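連投します、カップの話です!長いです!

1/
うちのスポーツスタッキング同好会、この秋からカップの並べ方を全部見直してます。積むほうじゃなくて、積む前の「置き」の話。地味でしょう。でもめちゃくちゃ楽しい。

2/
きっかけは September の練習会で、Bit-na Ji さんが「列がそろってない日は一手目が迷子になる」と言ったこと。え、そんなことある?と思って自分の記録ノートを見返したら、並べ方のメモが一行もなかった。タイムは324本ぶん書いてあるのに!

3/
というわけで、まず色。これまでは手に取った順に適当に置いてたんですが、色の順番を決めておくと目が勝手に次を探してくれるんですよね。青、緑、赤、青。両端が青だと、列の終わりがパッとわかる。これ気に入ってます。

4/
あと机!木の天板の赤茶色、カップの色がすごく映えるんです。前に使ってた白い折りたたみ机だと、照明が反射して縁が見づらかった。赤いカップだけはちょっと天板になじんじゃうけど、隣に青があれば大丈夫。

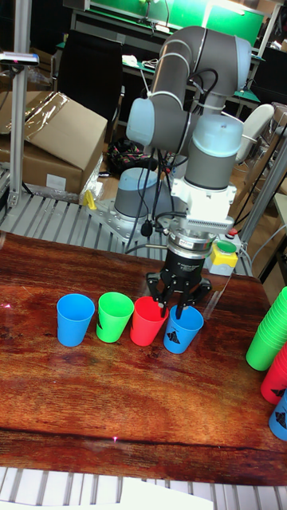
**Neleo カップ部|並べ方研究班**

5/
横一列に立てて四つ。赤と右の青はほとんどくっついてて、左端の青は緑から少し離れてます。この「間」の話を始めると練習会が終わらない(笑)。詰める派と空ける派がいて、わたしは断然、空ける派です。指が入るすき間があると気持ちに余裕ができる。

6/
詰める派の言い分もわかるんですよ。Bit-na さんは詰める派で、手の移動が短いほうがいいって。実際速い。くやしい。でも縁どうしが当たってカチッと鳴ると、わたしはそこで一瞬止まっちゃうんです。

7/
このカップ、口のほうが広くて底がすぼまってるので、縁がくっついてても足元にはすき間があるんですよね。上から見るか横から見るかで「間」の印象が全然ちがう。これに気づいた日はうれしくて、帰りの電車でずっとノートに台形を描いてました。

8/
残りのカップは色別に重ねて、机の右側に寝かせておく方式。緑、赤、青の束。立てて積んでおくと、ひじが当たったとき盛大に散らばるんです(先月やりました、ベッドの下まで行った)。寝かせると場所は取るけど、色の補充がすごく楽!

9/
ただ、寝かせた束は転がる問題があって、これはまだ研究中です。Postma の滑り止めシートを切って敷く案と、Bamer の浅いトレーに入れる案が出てます。トレーは見た目がかわいいので個人的に推したい。
机の木目が隠れちゃうのだけが惜しい。

10/
先週は「間」を変えながら71本やりました。タイムはまだばらばらで、どの置き方がいいとは言えないんですけど、手が迷う回数は減った気がする。気がする、だけかも。でも楽しいから続けます!

11/
個人的に次に試したいのは、緑を端に持ってくる並び。緑って真ん中にあると落ち着くんだけど、端に置いたら始点として強いんじゃないかと思ってて。あと赤を二つにする案もある。組み合わせを考えてるだけで夜が溶ける……。

12/
次の練習は Sunday の15時から、いつもの部屋で。見学も大歓迎、カップは貸します。詰める派のみなさんも空ける派のみなさんも、並べ終わったら一回手を止めて列を眺めてみてください。きれいだから!

13/
書き忘れ:カップの底を拭く布、家にあるの全部くたびれてきたので、おすすめがあったらリプで教えてください。毛羽が出ないやつがいいです。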